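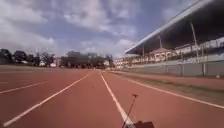
The straight at Estby, looking down the lanes with the stand on the right

Hello all,

I popped over to Estby at lunchtime to have a proper look before we commit to the August meet there, and Cherry Mae's questions from last week are at the bottom with my answers in between (sorry, I know some of you hate that, but I can't keep it all in my head otherwise).

On Mon list, Cherry Mae Sison wrote:

> Has anyone been to Estby lately? I ran there years ago and the surface was horrible, all bobbly and coming up at the edges. If it's still like that I'd rather we stayed at Trirden, even with the parking.

It's fine! I walked all 400 metres of it and then jogged another lap in my work shoes, which I don't recommend. It's that reddish-brown synthetic stuff, a bit dusty-looking in places, but firm underfoot and I couldn't find anywhere lifting. The lane lines on the straight are easy enough to follow, though there's one off to the left that's pretty faint. I've asked if they'll be repainting and the chap in the office said "eventually", so make of that what you will.

> Also is there anywhere for parents to sit? Last time we had people standing in the drizzle for three hours and my mum still brings it up.

Your mum can relax. There's a whopping great grandstand along the straight with a big dark roof sticking out over it, and we can have the whole thing for the day as part of the hire. The only thing I'd say is that there's a low concrete wall between the stand and the track, so we need to tell the little ones' families that the way through is by the far gate and no climbing over, please. Between the wall and the outside lane it's just a strip of rather tired grass. I'd like bags kept off it so the lane judges have somewhere to stand.

> What's it costing us compared with Trirden?

£161 for the afternoon, and a £40 deposit on top that we get back if we leave it tidy. Trirden wanted 200 and that was without the changing rooms. So I'm all for it, but shout if you disagree.

> And who's doing the timing? Please not me again.

Not you, promise. Cherry Mae Yap has said yes (thank you thank you) and she's bringing the Fellar stopwatches, the ones with the working batteries. We've got 16 under-elevens down for the sprints so far, which means two heats and a final. If we get many more I'll have to redo the timetable, so can I have late names by Thursday's training — no, scrap that, just email me the minute you know.

A few other bits while I've got you:

The Malabanan relay cup is still missing. It was on top of my fridge, then it was lent out for engraving, and after that I lose track. Have a look in your cupboards.

Spikes are allowed but only the short ones. They do check.

There's no café, so bring your own lunch. I'll do a flask and whatever cake survives the journey.

I need someone with a car big enough for the hurdles. Mine took six last year and the boot hasn't shut properly since.

Right, I'm meant to be working. Let me know about the hurdles!

Bev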